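Zevico Help: Sizing, Orders and Returns

Frequently asked questions

Last updated Aug 20, 2026

Sizing and fit

What sizes do you carry?

Most of our women's and men's clothing comes in short, regular and tall lengths. Tops run from XS to 4X. Pants are sold by waist and inseam, and the inseams go up to 38 inches in the tall range. Shoes and belts come in standard sizes only.

How do I know if I need tall or regular?

Go by your body measurements instead of your height alone. Two people who are both six feet tall can have very different legs and arms. Measure your inseam from the crotch to the floor without shoes, and your sleeve from the middle of the back of your neck, over the shoulder, down to the wrist bone. Then compare both numbers with the chart on the product page. If your top half is tall and your bottom half is regular, order that way. Every suit and set on the site is sold as separates.

Do all the brands on the site use the same size chart?

No. Zevico's own label and Flurnus share one chart. Stergiou cuts its shirts closer through the chest, and most customers who are between sizes take the larger one. Skiltance knitwear is loose on purpose. Each brand's chart is linked under the size buttons, and it opens in the brand's own numbers, so check that you are reading the right one.

What does the short length change?

On tops, the body is 2 inches shorter and the sleeve is 1.5 inches shorter than regular. The shoulder seam also moves in slightly. On pants, the knee is placed higher, which matters for bootcut and tapered styles. A regular pair that has been hemmed will not fit the same way.

I'm between two sizes. Which one should I order?

For woven fabrics with no stretch, take the larger size. For jersey and ponte, either will work and it comes down to how you like your clothes to fit. You can also write to the fit desk. Ieva Vanags and Bontu Moges answer those emails themselves, usually by the next business day. Send your chest, waist, hip and inseam, and the item number.

Will the clothes shrink?

Our own cotton is washed before it is cut, so it should stay within a half inch of the chart if you wash it cold and dry it low. Linen will tighten up after a wash and relax again when you wear it. Wool should be washed by hand or dry cleaned, as shown on the label.

Orders and shipping

How much is shipping?

Standard shipping within the United States is a flat $6. Orders over $80 ship free. The total is counted after discounts and before tax, and gift cards do not count toward it.

How long will my order take?

Orders placed before noon Eastern are packed the same business day. Standard delivery takes 3 to 6 business days after that. Alaska, Hawaii and Puerto Rico can take up to two weeks. You'll get a tracking link by email when the carrier scans the package.

Can I change or cancel an order?

You can change the size, color or address for one hour after you place the order. Open the order in your account and choose Edit. After that the order goes to the warehouse and we can't stop it. If you miss the hour, return what you don't want once it comes.

Why did my order arrive in two packages?

We stock most items in one building, but Stergiou ships some of its coats and jackets directly. You only pay for shipping once, and each package has its own tracking number.

Do you ship outside the United States?

We ship to Canada. Duties are shown at checkout and paid there, so there should be nothing due at the door. We don't ship to other countries at this time. 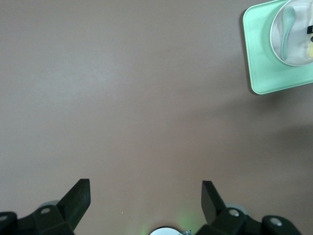 Returns and exchanges

How long do I have to return something?

You have 45 days from the delivery date. Items bought in October or later in the year can be returned through January 31. Clothes need to be unworn and unwashed, with the tags on. Trying something on at home is fine.

Is there a fee?

Exchanges for another size or length are free. For a refund to your card we take $5 off for the return label. There is no charge if you choose store credit or if the item was faulty or not what you ordered.

How do I start a return?

Sign in, open the order and choose Return or Exchange. If you checked out as a guest, use your order number and zip code. Print the label or show the code at the drop-off counter. Please don't put items from two different orders in the same bag. It slows down both refunds.

When will I get my money back?

Refunds are sent within 5 business days after the return reaches us. Your bank may take a few more days to post it. Store credit shows up in your account the same day we check the item in.

Can I return final sale items?

No, but final sale items can be exchanged for another size if we have it in stock. Swimwear and underwear can't be returned once the hygiene strip has been removed.

Alterations and repairs

Do you do alterations?

We hem pants and shorten sleeves on Zevico label items. Choose the option on the product page and enter the finished length. It adds 4 business days. Altered items can't be returned, so we suggest ordering the item plain first if you haven't worn the style before. I-seul Seol runs the alterations room and will call you if a measurement looks wrong.

A button came off. Can I get another one?

Yes. Send a photo of one of the remaining buttons and the item number to the help desk. We keep spares for most styles from the last two years and mail them at no charge.

Account and contact

Do I need an account to order?

No. An account lets you save your measurements and see past orders, but guest checkout works for everything except store credit.

How do I reach you?

Email is the fastest way. The phone line is open from 9 to 5 Eastern on business days. For problems that haven't been settled through the help desk, ask for Nia Bowen, customer service manager.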